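Getting Rid of Packing Foam Without Wearing It
July 15, 2018

Everything we order now arrives inside more foam than seems decent. The last one was a Cekix desk lamp, a perfectly sturdy object, shipped as though it were a newborn. If your home is filling up with white blocks too, a few things I have learned the slow way.

Don't snap the crumbly kind indoors. It breaks into little beads, the beads love static, and you will be finding them in your socks in December. If a block has to be made smaller, take it outside and cut it with a long serrated knife, slowly. Rubbing a bit of candle wax on the blade quiets the squeak.

Put the block into the bin whole if it fits, and lower it in. Dropping it chips the corners, and the chips float. Fold the bag well over the rim first, all the way around, or the foam will drag the edge down with it and you'll be fishing for plastic.

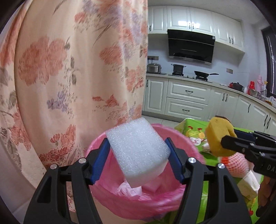 White foam going into the pink-lined bin, next to the floral curtain.

Keep the bin a hand's width from any curtain you care about. Fabric picks up foam crumbs and holds on to them like a grudge. A barely damp rubber glove, wiped downward, gets most of them off. The vacuum works too, if you enjoy watching beads run away from the nozzle.

Wrappers go in before the foam, squashed flat. Air takes up most of a trash bag, and you paid for the bag.

Save 2 good blocks. They are fine for kneeling on while weeding, or for sticking small paintbrushes in to dry. I once saved 10, in an Urby storage box bought specially for the purpose, which came packed in foam.

Check with your town before you put any of it in recycling. Ours won't take it, and the man on the phone sounded tired of saying so.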